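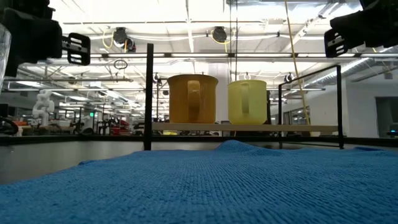

Mug season at the Horstead kitchen share

We put out a call in the last newsletter for everyday mugs, and wow, did you deliver! The shared kitchen at Horstead now has enough cups for a full Saturday-sized crowd on any day you like, and the tea corner has never looked so cheerful. Thank you, thank you, thank you. The final tally for the spring drive came to 328 pieces, counting cups, mugs and a handful of soup bowls that snuck in with handles on.

The yellows are my favorites, I'll admit it. One is a deep mustard, a little wider and taller, with a rim that flares out, and the other is a lighter lemon and somewhat shorter. They look so good side by side on a plain cream shelf that I've started pairing up colors all over the kitchen. Mustard with lemon, navy with sky, brick with that pinky orange from the Clernberg box. Close but never matching! If you have a jumble of odd mugs at home and feel bad that you don't own a set, try this before you buy anything. Pick two shades of one color, leave a small gap between them, turn the handles toward you and see what you think.

The handles-forward thing has stirred up some talk at the sink, so let me make my case. On a narrow shelf you can reach straight in and grab the mug without knocking its neighbor. Off to the side looks tidier in a row, sure, and some of you feel strongly about it (I got a very long note). For the small wire racks we're going with handles to the front. On the deep shelves over the counter, do whatever you want.

A word about towels, too. We go through a mountain of them. A thick terry towel spread out next to the rack makes a great landing spot for anything that still needs drying, and it's so much quieter than setting cups down on a bare tabletop. Smooth it out before you load it up, though, as a tall mug on top of a wrinkle is asking for trouble. Blue towels are for dishes and white ones are for hands. When a towel is soaked, hang it on the rail by the back door and take a fresh one from the basket. We have 50 of the blue ones now, so please don't be shy about swapping.

Still on the wish list for the July refresh:

Small wire racks, any dark color, with or without a shelf board
Lightweight mugs for the kids' table, plastic is great
Dish towels in blue, new or well loved
A teapot that pours without dribbling (we can dream)

We're all set for wine glasses and travel cups, and we really can't take anything chipped around the rim. Drop-off is at the Furtado Street door, and 2 boxes per household is plty for one trip, given how small the entry is. Please wrap the breakables in newspaper and write "kitchen" on the lid so your box doesn't end up with the Skurkurmont book sale again.

The next open kitchen is May 5, 2018, from ten until the cinnamon rolls run out. Come have a coffee and pick your mug. The lemon one is mine if I get there first!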